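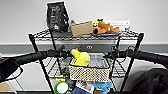 Okay, so the question I get at every barbecue is "when can I buy one that tidies the house?" and my answer hasn't changed much since I started at Clakerport. Tidying is harder than it sounds. Building a car door is the same door all day long. A shelf in a lived-in room is whatever got dumped there last. Look at the middle shelf on the slide: a woven basket with a yellow plush toy poking out of it and a plastic container in beside it. You and I see a basket to sort out. A machine has to work out where the soft thing stops and the hard thing starts, then get its fingers in over the rim without dragging the lot onto the floor!

(Pause. Ask for hands up: who owns a robot vacuum? Who has rescued it from under the couch?)

Now some numbers from our own shelf trials, and please don't put these on a poster. We ran 100 pickups. With firm boxy things we did pretty well. With soft toys and fabric we got 36 clean grabs out of 70 tries, and I was chuffed with that, which tells you where the bar is. Speed is the other sore spot. One small basket took us 4 minutes. My kid does it in a few seconds (when bribed).

Shop floors are further along. The Narex line packs one size of carton under the same lights every shift, and that's a fair job to hand over. I'd sign off on it tomorrow. Ask the same arm to put away a mixed bin of returns and I'd want a person standing by.

Skip the Jalali comparison if we're running late, it's in the handout.

So, yet? For packing, yes, mostly. For the kids' shelf, I'd keep the bribes going for a good while. Questions, then tea's out the back.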